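Tudby's Saturday bus is back, and I've already been on it twice

Well, it's back! The 37 between Tudby and Uvumton is running at weekends again from this month, after going missing last February, and I'm more pleased than any grown adult should be about a bus. It leaves from outside the old baker's at 10 in the morning, stops at Ashby by the green, and gets you into Uvumton with enough time for the market and a proper sit-down lunch.

You'll remember the petition. It went round the shops, the surgery and the school gate, and by the time it was handed in it had 932 names on it (mine is in there, in purple felt tip, sorry). The council said then that it would look at the numbers again. I didn't hold out much hope, but they've found the money for a year's trial, and if enough of us use it the thing could stay for good.

I got chatting about it at the Endel open day, where half the village seemed to be stood round comparing timetables.
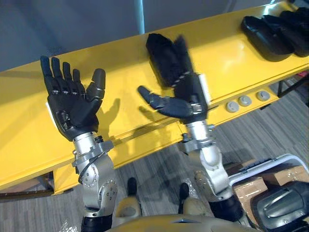 The long yellow table at the Endel open day.

The fares have gone up a bit, which won't surprise anyone, but passes are good all weekend and children go free with a grown-up. The last one home leaves Uvumton at twenty past five. That's earlier than it used to be and it does rule out the pictures, unless you fancy a taxi back. I asked about a later run and was told it depends on how busy the trial gets, so if you want an evening bus, please get on the daytime one! They need 400 trips a month to call it a success, and I've done four already, counting there and back.

One grumble. The shelter at Ashby still has no seat and the timetable in the case is the old one, so don't go by that. The right times are up in the library window and in the post office, and the drivers have paper copies if you ask.

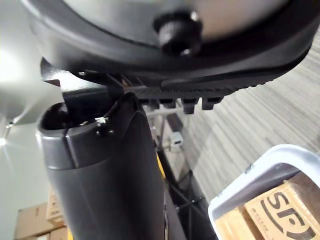

A reader in Ashby wrote to say that she's glad of the bus but would swap the morning run for a later one home any day, as her shift at the garden centre doesn't finish until half past five and she misses it by ten minutes every time. I've passed that on. If you've got a view of your own, there's a comments box in the library until the end of the month, next to the returns trolley.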